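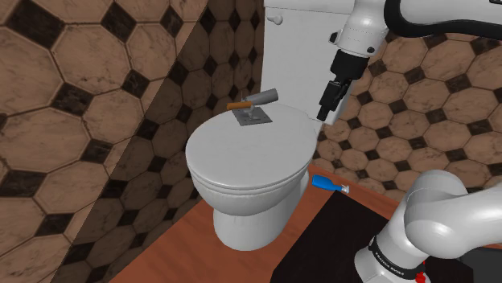 Chapter 6
Showing the Robot What to Do

6.1 Why demonstrate at all

In Chapter 5 we wrote robot programs as lists of positions. The arm went to point A, closed its fingers, went to point B, and opened them again. That method works well when the parts arrive in the same place every time. A packaging line can run for years on a program of 126 stored points, and the only person who ever looks at it is the one who changes it when the box size changes.

Many tasks can't be written down that way. Think of picking up a hand tool by its handle. The handle may point left or right. It may sit at an angle above whatever the tool is resting on, so that the fingers have to tilt to meet it. A person handles all of this without thinking and usually can't put into words what they did. Ask someone to write out the wrist angles for lifting a trowel and you will get a poor list. Ask the same person to do the job with the robot, and you can record every angle as it happens.

Teaching by demonstration starts from that recording. A person guides the arm through the task, the controller saves the motion, and software turns one or more saved motions into something the robot can carry out without the person. The last step is the subject of Chapters 7 and 8. This chapter is about the first two: how a person moves the robot, and what gets saved.

After reading this chapter you should be able to:
- explain the difference between kinesthetic teaching and teleoperation
- list the signals that belong in a demonstration record
- choose a demonstration method for a given task and workspace
- recognize a bad demonstration and say why it is bad
- plan a small set of demonstrations that covers the variation in a task

6.2 Terms used in this chapter

Demonstration. One complete recorded run of a task, from a defined start to a defined end. A run that stops partway is still a record, but it is labeled as incomplete and stored separately.

Demonstrator. The person guiding the robot. The demonstrator need not be a programmer.

Kinesthetic teaching. The demonstrator holds the arm and moves it by hand while the controller cancels out the arm's own weight. Some manuals call this hand guiding or lead-through.

Teleoperation. The demonstrator moves the arm from a distance through an input device. The device may be a joystick, a handheld controller tracked in space, a 3D mouse, or a second, smaller arm whose joints the robot copies.

Simulated demonstration. Teleoperation in which the arm, the objects, and the room exist only in software. The demonstrator's input is real, and everything it acts on is computed.

Episode. The file that holds one demonstration together with its labels. In this book the two words are nearly interchangeable, but an episode can also hold a run made by the robot alone.

6.3 Moving the arm by hand

Kinesthetic teaching is the easiest method to explain to a newcomer. You press an enabling switch, take hold of the arm near the wrist, and move it. Because your hand is on the machine, you feel contact directly. If the fingers touch a lid or a tabletop, you know at once.

The method has three weaknesses. The demonstrator's hands and body get into the camera views, so images saved during the run don't match what the robot will see later when it works alone. Large arms are tiring to move with any precision, even with the weight canceled out. And it is hard to guide the wrist and work the gripper in the same moment. Most people end up stopping, closing the fingers with a button, and starting again, and those stops are saved along with everything else.

Hand guiding also requires the demonstrator to stand beside the arm. In a small room with the robot mounted on the floor close to the fixtures, there may be no good place to stand. Before choosing this method, walk through the whole motion with the power off and see where your feet have to go.

6.4 Moving the arm from a distance

With teleoperation the demonstrator stays out of the workspace. The cameras see only the arm and the objects. The gripper is usually on a trigger under one finger, so closing it doesn't interrupt the motion of the wrist.

The price is a loss of feel. Unless the input device pushes back, the demonstrator judges contact by eye, from a screen or from across the room. Beginners tend to press too hard on surfaces or stop short of them. Depth is the usual problem. Fingers that look as if they are around a handle in one view can be well behind it in another, so give the demonstrator at least two views whenever possible.

Delay matters too. When the arm lags behind the hand, people slow down and begin to move in short steps: move, wait, look, move. The robot that learns from such a record will also move, wait, and move.

Mapping is the last thing to settle. The simplest choice is to have the gripper repeat the motion of the hand at the same scale. For fine work, a reduced scale is better, so that a large hand motion gives a small gripper motion. A clutch button lets the demonstrator disconnect, bring the hand back to a comfortable position, and connect again.

6.5 Working in simulation

Simulated scenes are widely used for practice and for collecting large sets of demonstrations. A scene can be reset in a moment. A bottle that has been knocked over can be put back by software, or left on its side on purpose, and a dropped tool damages nothing. Room surfaces and object positions can be changed between runs without anyone lifting anything.

The weak point is contact. Friction between a finger pad and a wooden grip, or the way a light tool slides on a smooth lid, is only approximated. A grasp that holds in simulation may slip on the real arm. Treat simulated demonstrations as good evidence about paths and approach angles and as weaker evidence about force.

6.6 What goes into the record

A useful record contains, at every time step:
- the position of each joint
- the position and orientation of the gripper
- the opening of the fingers
- the command sent by the demonstrator
- the images from each camera, with their time stamps

Save the command and the measured position separately. They are never quite equal, and the learning methods in Chapter 7 treat them differently. If the arm has force or torque sensors, save those readings as well.

Each episode also needs a few words of plain text: the task, the demonstrator, the method, and whether the run succeeded. Write these down immediately. They can't be reliably filled in a week later.

6.7 A case: the Zerkari set

The engineering group at Zerkari, led by Evdokia Zacharopoulos, wanted an arm that could clear tools and bottles from surfaces in small washrooms before cleaning. They planned for 1000 simulated episodes, all by teleoperation, with two demonstrators. Zixuan Li recorded most of the first half and Assunta Marchetti most of the second. By October they had reached the full number.

On review, 814 episodes were kept. Most of the others were dropped for one of two reasons. In some, the demonstrator had paused for a long time above the object while deciding how to turn the wrist. In others, the fingers pushed the tool before closing on it. The push did no harm to the result — the tool was still picked up — but a robot trained on those runs began to push tools on purpose.

The group found a second problem that no single episode would have shown. Li nearly always approached a handle from above, and Marchetti nearly always from the side. Each habit was fine. Mixed together without labels, they produced a policy that started from above, drifted toward the side, and closed on air. The fix was to agree on one approach for each handle position and record the affected cases again.

6.8 Before you begin: a short exercise

Choose a hand tool with a handle at an angle to its working end. Lay it on a flat surface and pick it up ten times, turning it to a new position each time. Have a partner note where your fingers first touch the tool and from which direction your hand arrives. Then trade places.

Compare the two sets of notes. Mark every position in which you and your partner did something different, and decide which way you would want a robot to learn. Keep the notes. You will need them for the first recording session in Section 7.2.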